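Chapter 7
Chores as Engineering Problems

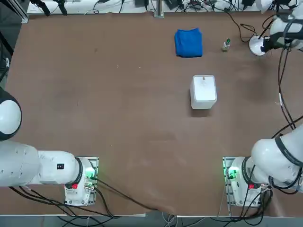
7.1 What counts as a chore

A chore is a short job that a person does without instructions and without thinking of it as skilled work. Wiping a counter is a chore, and so is closing a box, folding a towel, or putting a bottle back where it came from. For the purposes of this chapter a chore has three parts: a starting state that varies, an end state that most people would accept, and a limit on the time and damage allowed along the way. A bench setup reduces the first of these to something that can be managed. Two arms are fixed to the near edge of a table, and the work consists of a few objects within the area between and beyond them, such as a folded blue cloth, a square white container and a small clear bottle with a green cap. Each object raises a different difficulty. The cloth has no fixed shape. The container is rigid, but wide for many grippers. The bottle is clear, which weakens depth readings, and it is small enough that an error of a few millimeters at the fingertip can matter.

The question of this chapter is whether machines can do such work yet. The answer depends on how the question is put. A machine that folds one kind of towel on one table under fixed lights can fold towels, in a narrow sense. A household needs the wider sense, in which the towel may be damp, inside out, or under something else. Most published results fall between the two, and the reader should learn to find out where.

7.2 Success rates and what they leave out

Consider the Flonditz trials, which will be used throughout Part Two. The test covered 40 chores, divided between kitchen work and light packing. Of 2,023 attempts, 804 ended in an accepted state with no human help. The overall rate is therefore a little under 40 percent.

That figure is correct and of limited use. It does not separate a failure that leaves the table as it was from one that leaves a bottle on the floor. It gives no time per attempt. It also treats all chores alike, although the shop-floor tasks were repeated with the same parts and the kitchen tasks were not. When the packing tasks are taken alone the rate rises, and the method that does best on them is the oldest one in the test.

A second set of 2,085 attempts was run at the Prultar site in October, with the same arms and a different table height. The controller had been tuned at the first site. Grasping suffered most — the approach angles no longer suited the lower surface — and cloth handling was affected less than expected. Section 7.5 returns to this result.

7.3 Plan of the chapter

Section 7.4 defines the Kwon scale, which grades a chore by how much its starting state may vary. Section 7.5 treats rigid objects, and Section 7.6 treats cloth and other soft goods. Section 7.7 compares cost per completed task for a fixed cell and for the Flosirora mobile unit, including the labor spent on resets. Readers who have skipped Chapter 5 should review the material on contact forces before starting Section 7.5.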